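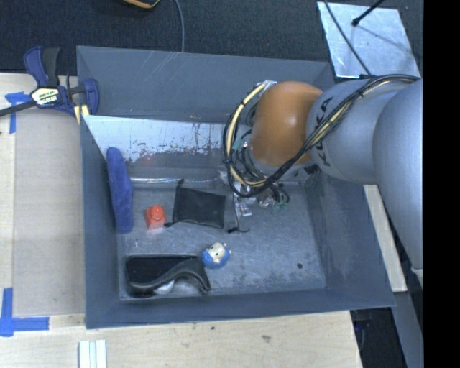

**Kutcombe, 9 Jun 2025** — The toy and household reuse store at Kutcombe has changed the way it handles small donated goods before they go out on the shelves. Mixed items are now tipped into large open grey bins and taken out singly, instead of being spread over the sorting tables by the bagful.

The change applies to anything that can be lifted with one hand: soft toys, building blocks, cushions, kitchen oddments and similar. Furniture, lamps and anything with a plug continue to go through the yard entrance and are not affected.

Under the new arrangement each bin holds only a few pieces at a time. A typical load might be one long soft item and one small hard one, such as a fuzzy blue piece leaning against the side wall and an orange-red block with a rounded knob on top. Soft and hard goods are not separated beforehand. They are separated as they leave the bin, with fabric going to the washing line and solid pieces to the wiping bench.

The store took in 3290 small items last September, its busiest month, and 1870 of those were fit for resale after cleaning. Most of the remainder was fabric that had been crushed or marked by heavier objects in the same bag. Smaller loads are intended to cut that figure. No target has been published.

The bins have sloping walls and thin rims, and stand on pale wooden tabletops at working height. They are not new. The floors carry many light scratches and smudges, and at the rear of one there is a bright strip where the finish looks scraped away. Kutcombe inspected the stock of 12 bins before bringing them into use and has kept all of them in service. Surface wear is accepted provided there is no raised edge that could snag fabric. A bin that fails on this point is withdrawn until the edge has been filed and checked by hand.

Cleaning is now done at the end of each load. The earlier practice, a single wash-down at closing time, left grit in the corners which was then picked up by plush and knitted goods. The floor and all four walls are wiped with a damp cloth and dried before the next bag is opened. Abrasive pads are no longer permitted.

Sizes remain a limiting factor. Items longer than 46 centimetres must be placed upright or at an angle against a wall of the bin, and anything that still stands well above the rim is to be sorted on the table as before. Small blocks and figures should be set down on a flat face where they have one — loose parts such as dice, pegs and beads go straight into lidded tubs and do not enter the bins at all.

Donors are asked to keep bags light and to leave them untied. Sets should be taped together or put in a separate bag with a note of the number of pieces. Damp items cannot be accepted. Labels on soft toys should be left in place, as a toy without one is sent for rag.

The Drivdale store will move to the same method in September, once its tables have been raised. Statatley, which handles mainly books and crockery, will keep its present layout. Goods already waiting at Drivdale are being sorted by the old method and will not be transferred.

Opening hours for donations at Kutcombe are unchanged. Bags left outside the entrance after closing will continue to be treated as waste.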